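4.3 Comparing the finger pads on dark clothing

So far everything in this section has been about towels, and towels are kind. They're thick, they're light colored, and you can drop one on a bed from any height and still find a corner. Jolanta Sikora kept telling me our numbers looked too good (she was right, and she'd said so back in April), so for the second half of the comparison we switched to clothes, and to black clothes in particular. Same two hand-held grippers, same linkages, same wide-angle camera on each one. The only thing we changed between conditions was the pad: the softer Ondent pad, or the stiffer one we've been calling the Trollbridge pad after the street the shop is on.

I did most of the collecting myself, with Igor Jakubowski taking over when my wrists gave up. We worked on ordinary beds instead of the lab table. I fought this at first! A table is flat and stays where you left it, and a mattress gives when you push on it, so the same pinch can come in a bit deeper or a bit shallower every time. But the whole point of hand-held collection is that you can take it to where the laundry is, and a pad that only works on a hard surface isn't much use to anybody who wants to fold pants in a bedroom.

The basic unit of the data is one pinch. The operator brings the jaws down open, closes on a single layer or a folded edge, lifts a little, and either carries on with the fold or lets go. We logged jaw opening and wrist pose the whole way through, and afterward a labeler marked each pinch as clean, double (grabbed more layers than intended) or missed. That gave us 457 pinches on black garments, out of around 2,000 in the full set.

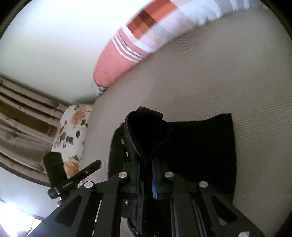
Labeling was a lot slower than we'd planned for, and I want to spend a minute on it, as it affects how much you should trust the table. On a towel you can see a double grab right away in the wrist view, where the second layer makes its own little shadow. On black cotton there's hardly any shadow to see. What our labelers ended up leaning on was the outline of the cloth against whatever it was lying on, plus anything shiny: rivets, snaps, the odd highlight along a collar. If a pinch happened out in the middle of a big dark panel with no hardware nearby, two people could look at the same clip and disagree, and they did. We kept those clips in, with a separate "unsure" flag, and we report results with and without them.

Now, the pads. My guess going in was that the softer pad would win everywhere, because it squashes around a fold and you don't have to be so careful about the angle. That held up for single layers near a hem. It did not hold up for waistbands and collars, where there's a lot of stitching packed into a small space. The soft pad tended to roll over the thick edge as the jaws closed, and you'd come away with the layer behind it as well. The stiff pad felt clumsy in my hand (I complained about it plenty, ask Igor) but it stopped at the edge and held there. Pants were where this showed up most, with a heavy waistband at one end and thin hems at the other, so a single fold asks for both kinds of grip.

We also looked at how far people opened the jaws before coming in. With the soft pad, both of us got lazy and came in narrow. With the stiff pad we opened up much farther and approached flatter, and I think that's the more useful habit for a policy to copy, even though it takes longer. Figure 6 has the jaws well open above a pair of trousers, with the second gripper over toward the hems.
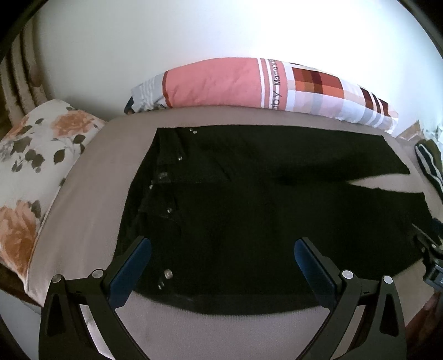

Figure 6. Wrist-camera view over black trousers laid sideways on a bed, gripper open. Part of the second gripper is at right.

A few cautions before anybody quotes this. We had 2 operators, both right-handed, both of whom knew which pad was on. The pads wear, and we swapped them on a schedule that was mostly "when it looked shabby." The camera exposure was left on automatic, and in rooms with a bright window the controller would sometimes darken the whole view just as we got to the fussy part, which is no help at all on black cloth. Gririvlow, the logging package we used, also dropped wrist poses now and then when both grippers were streaming. We threw those pinches out before labeling, so they aren't part of the count above.

Jolanta reran the comparison with the unsure clips removed and the order of the pads didn't change for either hems or waistbands, though the gap on collars got small enough that I wouldn't bet lunch on it. For the folding policy in Section 5 we went with the stiff pad on both grippers. The Tomaszewski linkage stayed as it was, and we fixed the exposure by hand at the start of each session from then on.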